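Small bench, big mess: kitchen tips from the Zovilstead flat

Quick ones this time, typing with dinner on. Most of these came out of moving into a place with hardly any bench and one table that has to do for prep, eating, bills and the lot. Take what you like.

THE TABLE THAT DOES EVERYTHING

White tops show the lot. Tomato sauce, tea rings, turmeric (never again). Wipe as you go, warm water, drop of dish soap, soft cloth. Dry it straight after or you get streaks on anything with a bit of gloss.

Sauce that's dried on: don't scrape. Wet cloth on top, leave it a couple of minutes, comes off by itself.

Turmeric or curry: bicarb and water, thick paste, dab it on, leave it 2 hours, wipe. Test a corner first. Sometimes takes a second go. Sometimes a sunny window does the rest, stain just fades over a week or so.

No scourers. Green side of the sponge will dull a glossy top and you can't get it back.

Cable holes and screw holes in a tabletop: crumbs love them. Dry toothbrush or an old pastry brush, then the vacuum with the skinny nozzle. Do it before you wet the table or you're digging out paste with a toothpick.

TOASTER OVEN

Best thing in a small kitchen, also the biggest thing in a small kitchen. Ours lives at one end of the table and stays there. Tried putting it away after each use, lasted 2 days.

Leave it breathing room at the back and sides, and over the top. Check the booklet for how much, they're all different. Nothing stored on the lid, not even the bread. Specially not the bread.

Crumb tray out once a week. Unplug, let it go cold, tip the tray over the bin, wash, dry properly, back in. If it smells burnty the second you turn it on, it's the tray.

Glass door: bicarb paste again, leave it on while you have a cuppa, wipe off with a damp cloth. Keep the paste away from the elements and don't spray anything inside. Ever.

Plastic goes at the other end of the table. Colanders, chopping mats, the salad servers. Warped a good Gatti strainer by parking it against a hot door and I'm still dirty about it.

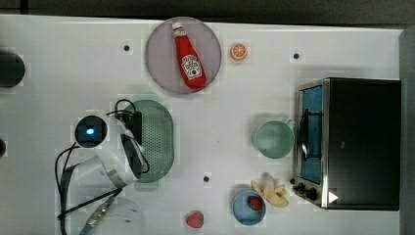

Reader comment, left in February: Can't agree on leaving the toaster oven out all the time. Mine goes on a trolley, a Jutberg one with the brakes on the wheels, and it gets rolled over to the power point when I want it. Frees up the whole table. Only thing is let it cool before you move it, and don't trust a trolley with wobbly shelves. Also for turmeric, lemon juice did nothing for me but the bicarb was good, so thanks for that.

Fair enough on the trolley. No room for one in our place, but if you've got a gap beside the fridge it's worth measuring up. Check the trolley's weight limit too, not just the shelf size.

COLANDERS

Plastic is fine for pasta if it's made for hot food, look underneath for the marks. If it goes soft when you pour, keep it for salad and fruit.

Rinse it the minute you've drained. Starch sets like glue in the little holes. If you've missed the boat, soak in hot soapy water for ten minutes then brush from the OUTSIDE in, pushes the bits back the way they came.

Oval ones sit nicely across a narrow sink. Round ones roll around. If you're only buying one, buy oval.

Doubles as a fruit bowl. Air gets underneath so the fruit doesn't sweat. Doubles as a cover for the butter too when the flies are bad, though only just, with the holes.

SAUCE BOTTLES

Store the squeezy ones cap down in the fridge door if the cap's flat enough to stand on. If not, lie it on a plate before dinner and let it creep up to the neck. Plate catches the drip.

Crusty cap: screw it off, hot water in a mug, drop it in while you eat. Cotton bud through the hole. Dry it before it goes back on, a wet cap makes the first squirt all water.

Last bit in the bottle: splash of vinegar, shake, into the mince. 400 g of mince takes it easily.

CITRUS

Cut orange dries out fast. Face down on a saucer, or a bit of beeswax wrap pressed right onto the cut. Fridge. Eat it next day.

Tired slices: in the microwave, mug of water, couple of minutes on high, leave the door shut for five more. Steam loosens the splatter and the smell's gone too. Careful getting the mug out, its hotter than it looks.

Peel goes in a jar with white vinegar, couple of weeks, strain, mix 50/50 with water in a spray bottle. Good on the sink and the tiles. Not on stone benches, vinegar eats them.

STORING THE BIG STUFF

Nest by shape, not by size. Ovals in ovals. Sounds silly, saves a shelf.

Stick-on hooks inside the cupbord door for the colander and the sieve. We've got the Allix ones, they hold so long as you clean the door first with metho and leave them overnight before you hang anything. Skip the overnight bit and you'll hear it all come down at 3 am.

Plates you use daily go at elbow height. Platters up top.

Right, timer's gone. Freezer tips next time, if I can find the bottom of it.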